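Undaso Calligraphy Room: Progress Report to the Chu Fund
Reporting period: from the opening of the room until the end of April

1. Summary

With the support of the Chu Fund we could furnish the calligraphy room at the Undaso community house and begin with regular courses. In this report we explain what was bought, how the tools are stored and cared for, and what is still missing. The main purchases are finished. The drying and storing of brushes, which was the weak point in our first application, is now in a much better state. The paper storage is not solved yet.

2. Furniture and tools

The grant for equipment was 800 dollars. The largest part of it went to brushes, because the old ones had lost many hairs and could not keep a point any more. We ordered the new brushes from Nerka, who also gave us advice on which sizes are suitable for beginners. The small brushes are for the daily exercises and the big ones are for single large characters and for the New Year sheets.

For the tables we decided on black cloth. Ink drops do not show on it so much, and the white paper is easy to see against it. The cloth gets wrinkles after washing and we do not iron it every time. The brush stand has its place at the back of the table, against the wall, and the pens and pencils are kept in a black mesh cup.
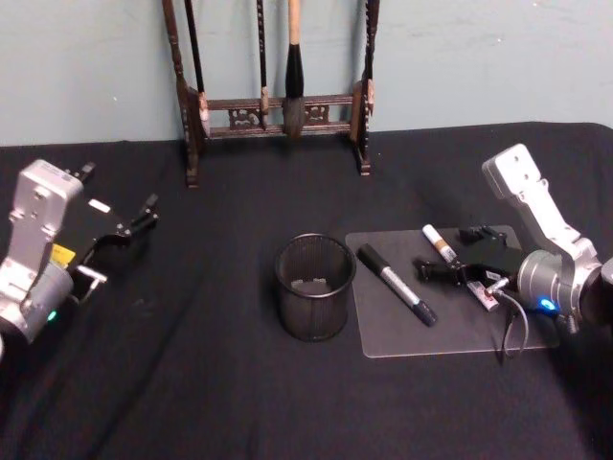 Why do the brushes hang and not stand in a cup?
When a wet brush stands with the hair up, the water runs down into the place where the hair is glued, and after some months the hair becomes loose. When it hangs with the tip down, the water leaves through the tip and the brush keeps its shape. Pens and pencils do not have this problem, so for them a cup is good enough.

3. Courses

There are 18 places in the beginner course and all of them were taken in the second week. We had to make a waiting list. The course meets in the evening at 6:30, and each lesson has a short part in the beginning where the participants prepare the ink and in the end a part where everybody washes the own brush. In the first lessons the washing took too much time and people missed their bus. Now we stop writing 15 minutes earlier than before.

The open hours are less regular. Around 35 people have used them since the opening, most of them only one or two times. We would like to understand better why they do not return, and we will put a short question sheet at the door.

4. Care of the brushes

The rules for cleaning are now on one page near the sink. The brush is washed in cool water without soap, the hair is pressed gently with the fingers, and then it is formed to a point before it goes on the stand. The large brush needs much longer than the small ones, and it should have free space on both sides so that the hair does not touch another brush.

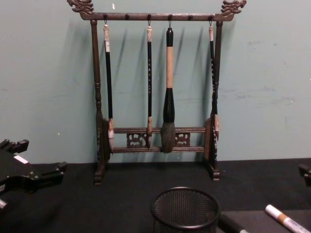
We have also learned that the loops at the end of the handles are a weak part. Two of them opened during the first month and were repaired with strong thread. Festeck offers replacement loops in packs of 50, and we want to order one pack from the remaining money. The repair is easy and can be done by the course leader before a lesson.

5. Next steps

Until the next report we plan to find a flat cabinet for the paper, which now lies in boxes and takes moisture from the floor. We will also order the loops and wash all table cloths. A second beginner course depends on whether we can have the room on one more evening, and we are still waiting for the answer of the house.

The list of expenses with the receipts is attached separately.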